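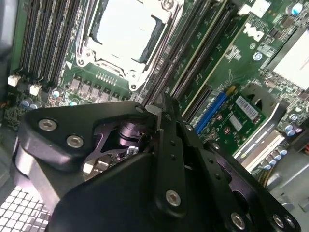 **Tadlow bench kit for opening up old desktops – short review, three stars and a bit**

Writing this fast between jobs. Kit came in November, used it on a batch of Dell towers we're stripping and rebuilding for the reading room. Paid for it myself. Seller's page says Tadlow, box says Pureck, same logo shape so who knows.

What you get: ratchet handle, a roll of bits, two plastic pry tools, tweezers, a soft brush, a tube of thermal paste, a silicone parts tray, an anti-static wrist strap. Comes in a zip case. Color was listed as "Linen" and it's beige. Already grubby.

**Ratchet and bits**

Best part of the kit by a mile. Small head, fine clicks, fits between the memory slots and the socket without me taking skin off. The socket on these boards sits with DIMM slots down both sides, so a fat handle is misery in there. This one isn't fat. Screw posts at the corners of the socket bracket came up fine with the long extension on. Needed the extension though. Without it you're leaning on the capacitors and I don't like that.

Bits hold OK. One Phillips rounded off by the second machine, the rest still sharp. Magnet is weak. Dropped a screw down by the PCIe slot and had to tip the whole case over to get it out, twice.

**Pry tools**

Cheap plastic but fine. Good for nudging the slot latches at the end of the cards, the white ones that go stiff. Also good for popping memory clips when your thumb won't fit. One tip has bent. Still use it.

**Tweezers**

No. Tips don't meet. Idalina Mendes (she does the other half of the bench) binned hers on day one and went back to her old pair. I tried bending mine straight, worse now.

**Brush**

Better than expected. Soft enough to run over the chokes and around the little headers, gets dust out of empty memory slots if you go along the channel and not accross. Sheds a bit at first. Knock it against the bench before you go near the board. And keep it well away from an empty socket, a hair in there is a bad afternoon. Put the plastic cap on if you still have one.

**Thermal paste**

Did the job. Tube is tiny and the cap splits. I'd buy a proper one. Jaime Peixoto uses the Neves paste and swears by it, I couldn't tell you the difference on machines this old.

**Parts tray**

Like it a lot. Deep pockets, doesn't slide. Wish it had somewhere to write. I stick masking tape on the edge: case, cooler, card, drive. If you're doing more than one tower at once, do this, the cooler screws and case screws look the same until they don't thread.

**Wrist strap**

Clip is good, cord too short. Clip it to bare metal on the case and you can reach the board but not the tray behind you. Ended up moving the tray.

**Case**

Zip is fine. Elastic loops are tight when new, loose after a few weeks, so the bits fall to the bottom. Mine lives open on the bench so I don't care much. If you carry it in a bag you will.

**Stuff the listing gets wrong**

- says 1000 uses on the ratchet, no idea how they'd know. Mine clicks the same as it did new
- "complete kit" – there's no flashlight. You want one, anything under the heatsink edge is in shadow
- photo shows a second brush. Not in my box, not in Idalina's either

**Would I buy it again**

For the ratchet and the tray, yeah. If you've got decent tweezers and paste already you're not losing much on the rest. If this is your first kit, buy this and then replace the tweezers straight away. Wouldn't take it for laptops, bits don't go small enough and the pry tools are too thick for the seams.

Three stars. Would be four with a better magnet. Emailed Tadlow about the missing brush, no reply yet, will update if they send definitly the right one.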